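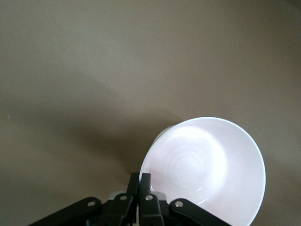

Odette Lecomte eats lunch at her desk most days, and she told me she had never once thought about how much of it there was until an app asked her. "Then I thought about it at every meal for a year," she said. She still has the app on her phone. She isn't sure why.

The app was Kistik, one of a growing crop of services that promise to fix the way we eat by fixing the size of what we eat. They don't ban bread. They don't sell shakes. They want you to use the right bowl, fill it to the right line, and log it before you pick up the spoon. The pitch sounds so mild that it slips past the part of the brain that normally gets suspicious about diets.

It should get suspicious. I spent most of the fall with three of these programs, paying for each of them myself, and I came away with a stack of numbers and very little idea where they came from.

Take my daily target. Kistik gave me 1658 calories. Elden, which asked me nearly the same questions, gave me 1052. Same person, same height, same bad knee. I wrote to both companies to ask how they got there. Elden sent me a link to its subscription page. Kistik sent a longer note, friendly in tone, saying the figure was "personal to your journey." I wrote back to say that my journey was mostly to the mailbox, and that I would still like to see the math. I am waiting.

The third program, Kamancombe, skips calories and scores you in points. A perfect day is 900. I hit it once, on a day when I had the flu.

All three lean on one idea: that people eat what is put in front of them, so a smaller dish means a smaller meal. It's a nice idea and it has been around for decades. Some of the best-known research behind it has since been pulled or badly dented, and the studies that remain point in several directions. A few find that people given small dishes eat less. Others find they go back for seconds, or that it makes no difference once they're properly hungry. You wouldn't learn any of this from the welcome emails, where the question is treated as closed.
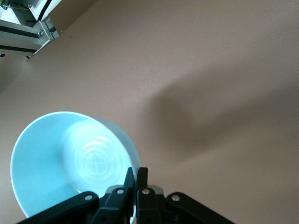 Arnout Wouters thinks I'm being unfair. He has used Kamancombe since last year, and he says the smaller servings made him slow down, and that slowing down was what he needed. He doesn't care if the points mean anything. "They're a fence," he said. "I don't need to know who built it."

I like that answer more than I want to. It's also a very good description of how a company gets to charge you every month for a number it won't explain.

Emanuel Iordache had the opposite experience. He did well for several weeks, then found himself eating standing up in the kitchen late at night, straight from the pot, where it didn't count. When he canceled, the app offered him a discount, then a bigger one, then a survey asking whether he had given up on his goals. He picked "other."

What bothers me most is how the blame gets shared out. If you lose weight, the method did it, and you may be invited to say so in an ad. If you don't, you logged badly, or you guessed at the rice. Qistina Govindasamy, who tried Elden with her sister, said the help chat asked her the same thing every time: was she sure she had entered everything? She was. She had entered a cough drop.

None of the companies would give me a figure for how many customers are still at it after a year, or how those customers are doing. I asked twice. Kamancombe said it would have something to share in November, and I'll print it if it arrives.

Meanwhile my own subscriptions have renewed. Two of them did so a day early.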